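Sezer Nights Come Back to the Clarnanness
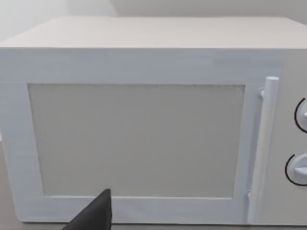

When do the Sezer film nights start up again? The first one is in September, on the opening Friday of the month, and they'll carry on every week until the holidays (we can hardly wait!).

We know a lot of you have been asking, and we're sorry it took so long to settle. The Clarnanness has 538 seats again now that the balcony is open, so the folks who got turned away from the family comedies last year should have a much better chance. Opening night is the new Ernura drama, the one with the two sisters and the ferry, and several of the cast have promised to stay afterward and talk with anyone who wants to hang around.

Tickets go on sale at the box office in August, and newsletter readers get first pick, as always. If you still have a paper voucher from the canceled Narkunar screening, bring it along and we'll gladly swap it for any night you like.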